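The Grelluneck Rookie

Cleiton Arruda had bought the Todmont estate box for $55, sight unseen, and found 200 copies of the same utility infielder. He laid out the two least creased and called Tiruwork Teshome, who had been collecting longer and enjoyed bad news.
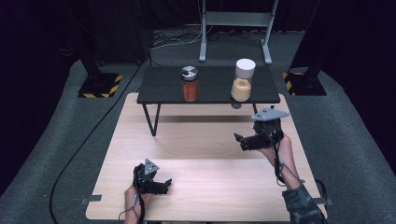
What was a Grelluneck rookie worth in decent shape? Sixty cents, Tiruwork told him, if the buyer was related to a Grelluneck.

Cleiton said he would hold out until June. Prices firmed up in June.

"Everybody's prices," she said. "Not his."

He put one in a plastic sleeve anyway.
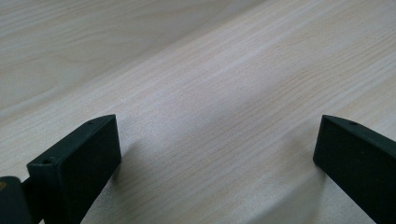

The Second Box

Tiruwork came over with a box of her own. It held the other Grellunecks.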